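4.2 What parents kept and what they gave away

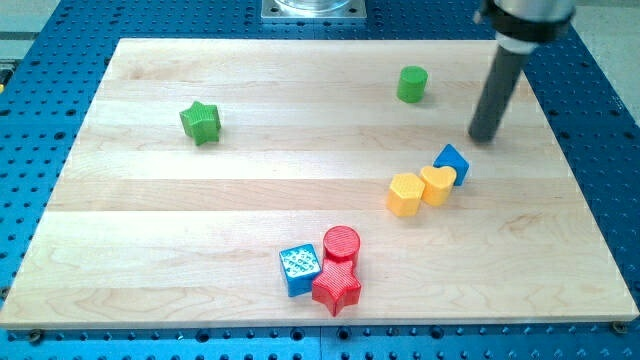

Figure 3. Plastic shape blocks on a wooden board.

Maureen Horrocks disagreed with our first coding of this section and said so in the margin of the draft: keeping a toy is one decision, not getting round to throwing it out is another, and the survey lumps them. Fair point. We went back over the open answers and split "kept" into kept on purpose and kept by default. Numbers below use the split.

Survey went out to 2000 households on the Pliveleck mailing list in January. Usable returns, 263. Low, and we come back to that in section 6. Of those, 222 still had at least one toy in the house that no child there had played with in the past year. Most common kinds: shape blocks, stacking toys, wooden puzzles with a piece or two gone. Soft toys were asked about separatly (see 4.4).

Kept on purpose. Reasons were mostly about a future child. A second baby, a niece, grandchildren who did not exist yet. Hard plastic did well here. Parents said it washes, it doesn't break, it will still be fine in ten years. Several wrote that the blocks had been theirs when they were small, and these toys almost never left the house even when the family moved. One mother had moved three times with the same bag of blocks and had not opened it at the last two places.

Kept by default. Harder to read. Answers short, sometimes one word ("attic"). Families in this group more often had no easy way to pass things on. The Chaudhry Street swap shop closed the year before the survey and was named again and again. Charity shops near there had stopped taking toys without a box or label, so loose blocks had no place to go. Parents did not want to put them in the trash. They did not want them in the house either.

Incomplete sets came up more than we planned for. We had no question on it, which was a mistake. Parents seem to treat a set with missing pieces as worth less to a stranger but the same to their own child. So it stays. Farzana Dogar ran the follow-up calls, 22 of them, and heard this in nearly every one. A father told her he would be embarassed to hand over a sorter with no heart in it, though his son had never cared.

Age of the youngest child mattered less than expected. We thought toys would leave the house as the youngest started school. Some did, mostly large ones, play kitchens and ride-ons, and space was the reason given. Small toys did not follow that pattern at all. They take up a drawer. Nothing forces the choice.

Gifts are a separate problem. A toy from a grandparent was rarely given away while the grandparent still visited. Imad Sfeir suggests the giver should be coded as a variable of its own next time, and the revised form does this. Results from the revised form are not in yet and are not used here.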